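4. Setting out your sorting table

A good table makes all the difference, and this one costs next to nothing! You will need the roll of brown paper from your Grarnine box, blue tape and both baskets.

4.1 Cover the table with brown paper and smooth it flat from the middle outwards.

4.2 Run strips of blue tape across the paper, then more from front to back, so that you end up with a grid of large rectangles. Press the crossings down firmly with your thumb.

Note: Don't fuss over perfect squares. Big, roomy spaces are much nicer to work with than neat little ones.

4.3 Put the yellow plastic basket in the middle of the table and the brown wicker basket towards the far end, inside one of the rectangles. Leave the wicker one empty for now.

4.4 Fill the yellow basket with a real jumble - toy food, a foam cube, a small can, a little animal figure. Mixed shapes are where the fun is, so be bold with your choices.

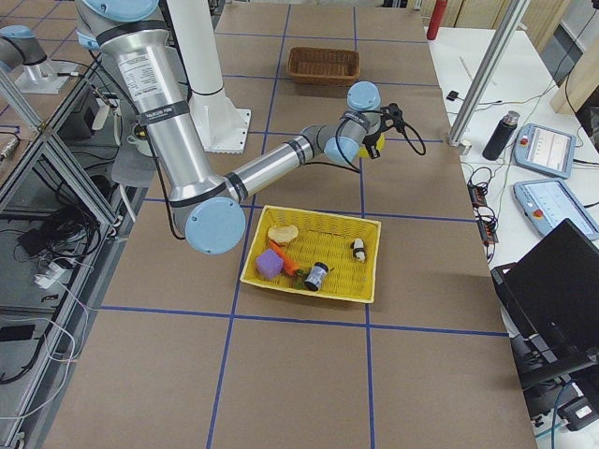 4.5 Move the items into the wicker basket one at a time, then send them all back again. Try soft things first and the can last, or make up an order of your own.

Caution: Small toys are a choking hazard. Keep them away from children under 3.

4.6 Change the paper when it starts to tear. Lift the tape slowly, at a low angle, and it should come away in long strips. Spare rolls are listed in the Zevden parts list under 3752.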